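Plavoson update: simulated clutter set passes the halfway mark

The clutter set for Plavoson now holds 3750 recorded grasps, all made in simulation. Issahaku is running the sessions and Weter is checking the labels before anything goes into training.

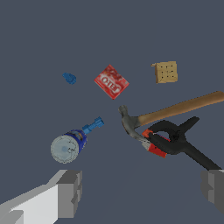 Gripper view of a clutter layout with a Jell-O box, a hammer and a spring clamp.

Each layout is recorded from the gripper and from a fixed view, and both are saved with the arm's joint positions. Tangled items are left that way – the policy needs to see them.

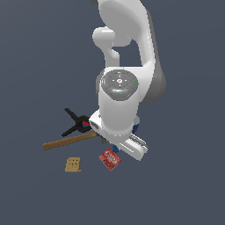
Do failed grasps get thrown out?
They stay in the set, marked as failures, and Weter checks those labels too.

Operators now work in blocks of 23 layouts, with a break between blocks. Labeling is slower than recording, so there is a backlog of 200 episodes. 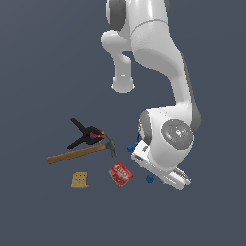
Most of that backlog should clear in October. We also found 7 episodes where the two views were out of step, and those will be recorded again.

The next batch covers long, thin objects, which the current policy handles badly.

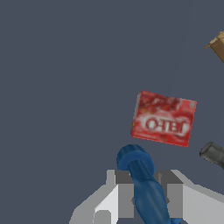 Colov will get the first export once the labels are done – the file format stays the same as last time.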